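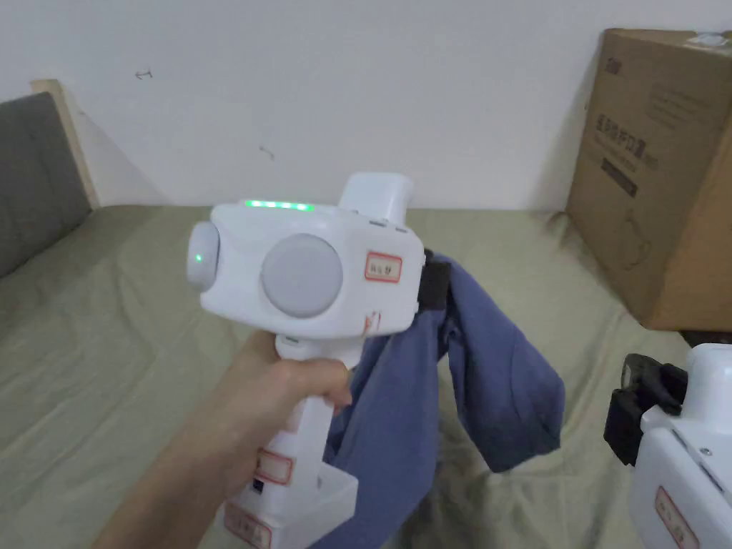 Maintenance notes: the hand-held grippers, December

I look after a pair of hand-held grippers and the bench arm that learns from what they record. Most of the work on the pair is cleaning, checking and tightening, and most of the faults I see come from skipping one of those three. I wrote this up after Yuzhen Wan took over the late shift and asked me why the checklist had a step in it that made no sense to her. It did make sense once, on an older set of jaws. I have taken it out.

What follows is the routine as it stands now, with the one repair from this month at the end.

The order of work

I do the jaws first, then the trigger travel, then the camera mount, then charge and storage. The order matters for one reason only. If the jaws are out of line, the width reading is wrong, and any trigger calibration done on top of it has to be done again. I lost an afternoon to that in my first month and have stuck to the order ever since.

The two units are called A and B. They are the same model, but they do not wear the same way. Eilidh Aitken is right-handed and does most of our folding work, so A gets worked hard and B mostly holds things still. A's jaw pads are usually finished when B's still have half their life left. I used to change both sets together to keep things simple. Now I change them when they need it and write the hour count in the log next to the unit letter.

Jaws

Folding clothes is harder on jaws than picking up blocks or cups. Cotton sheds lint, and the lint packs into the root of the jaw where the pad meets the carrier. A thin layer there is enough to stop the jaw closing fully. The reading at rest drifts up, the software takes that as the new zero, and the bench arm then closes a little short on every thin fabric it is asked to pinch. You see it first on sleeves and hems. On a towel you would never notice.

Cleaning goes like this. Power off. Open the jaws by hand to full width. Dry brush from the root toward the tip, never the other way. Then a lint-free wipe, barely damp with alcohol, over both pad faces. Let it dry with the jaws open. Do not use compressed air. It drives lint back into the carrier, and from there it gets on the slide.

With the jaws clean, close them on a strip of printer paper and pull. The paper should drag evenly across the full face. If it slips out at one side, the carrier has shifted. There are two screws at the back of each carrier and they loosen with vibration. I back both out a quarter turn, close the jaws on a flat steel shim, and tighten with the shim still in place. A drop of medium threadlocker on each. I tried doing without the threadlocker and the screws were loose again inside two weeks.

Pads are replaced when the texture has gone from the front third. They are glued, and the old glue has to come off completely. A plastic scraper does it. Magdy Helmy uses his thumbnail and gets the same result in less time.

Trigger travel

The trigger should move freely over its whole range and return by itself. Slow return is nearly always dirt. Hard return, where it snaps back, means someone has fitted the wrong spring, and we have had that once, from a bag of spares that Zineb El Ouafi inherited with the bench and that had no labels on anything. The bag is now in the bin.

For calibration I take a reading with the jaws fully closed and another fully open, five times each, and throw out the first of the five. The first one is always a bit off after the unit has been sitting. If the remaining four agree to within 2 counts I save them. If they do not agree, something is still dirty or loose, and I go back to the jaws before I touch any settings. Averaging a bad set gives you a number that looks fine and is no use.

The last full-open reading on A was 1258. On B it was close enough that I used to copy A's value across. Do not do this. It saves a minute, and then every file from B carries a small constant error that is hard to find later and tedious to correct. I know how tedious, having corrected 149 of them.

Camera mount

The mount gets knocked more than anything else. People put the gripper down on its side between takes, or the top catches on a door frame or the edge of a shelf. A small change in tilt does not show when you look at the live view. It does show when you lay today's view over the reference.

I keep one reference picture per unit, taken with the gripper held in a foam cradle and the jaws closed, looking at a printed grid at a fixed distance. Each check is the same shot again, overlaid on the reference. If the jaw tips line up, the mount is fine. If they have moved by more than the width of a grid line, I loosen the mount, set it again, and take a new set of extrinsics. I do not bend anything back by hand. Nabila Zerouali did that at the Cletcombe site with an earlier unit and the bracket held for a few days before it cracked.

Clean the lens last, after all the brushing. A fingerprint softens the picture across the middle, where the jaws are, and it is surprising how long people will work with one on there.

Charge and storage

Both units go on charge at the end of a shift whether they need it or not. I used to let them run down, on old advice for another kind of battery, and it only meant one of them quit partway through a session. For storage over a weekend or longer I leave them at partial charge, jaws open. Jaws left closed for long periods take a set in the pads, and the first readings afterward are unreliable.

The cable is the weak point when charging. Plug it in straight, support the gripper with the other hand, and do not let the weight hang from the connector. I have stopped using the right-angle cables altogether. They look tidier on the shelf and put a sideways load on the port.

Working away from the bench

A lot of our folding is done on beds and couches, in ordinary rooms, and soft surfaces bring their own problems. A gripper set down on bedding picks up fibers. It also tips over. I ask everyone to carry a small hard tray and to park the idle unit on it with the jaws facing away from the fabric. Compliance is mixed. Lint in the idle unit is how B ended up needing as many cleanings as A in November, with a fraction of the use.

The other matter is tracking. Plain walls and plain covers give the tracking very little to hold on to. If the whole background is one pale surface, the path starts to wander when the operator moves in close. Leaving a few things with print or hard edges in the room helps. I used to clear rooms before a session. I now leave them mostly as they are, and the share of takes we have to drop has gone down.

At the start of each session I want a still hold of three seconds, then one full open and close on each unit, before anything is picked up. It gives me a clean zero in every file. When a file arrives without it I can usually recover the zero from somewhere in the middle, but it takes longer than the three seconds did.

The repair

Early in the month A began to report a small opening when it was shut. I cleaned it. The reading came back down, then climbed again over the next day. I cleaned it again and found no lint to speak of. The paper test was even, so the carriers were square. The screws were tight.

I then did what I should have done sooner and logged the raw value with the gripper lying still in the cradle. It stepped. It would sit on one value for several minutes, jump by 28 counts, sit there, and jump back. Dirt does not do that. A drifting sensor does not do it either, as a rule. A step that returns to the same place is usually a connection.

I opened the housing. The flat cable from the position sensor was seated, but not square, and the latch on one side of the connector had not gone fully down. I had been the last person inside it, so I know who to blame. I took the cable out, cleaned the contacts, put it back in square, and pressed the latch down on both sides until I felt each one click. Then I logged it again for an hour at rest, and for another hour while Magdy opened and closed it at intervals and tapped the handle with a screwdriver grip. No steps.

The bench arm needed nothing except to be told to forget. I pulled every file recorded on A between the first odd reading and the repair, checked the closed value at the start of each one, and marked the bad ones so that they stay out of the next training run. The folding run from the week before is unaffected. I left B's files alone.

Changes to the checklist

The old step about oiling the jaw pivot is gone. These units run on a slide and it wants no oil. Oil plus lint makes a paste.

A ten-minute rest log goes in, once a week, per unit, before calibration. It would have caught the cable on the first day.

After any opening of the housing, a second person checks the latches before the cover goes back on. Yuzhen has the torque values and the shim. The spare pads are in the second drawer, sorted by size this time, and there are enough left for one more change on A before I have to order.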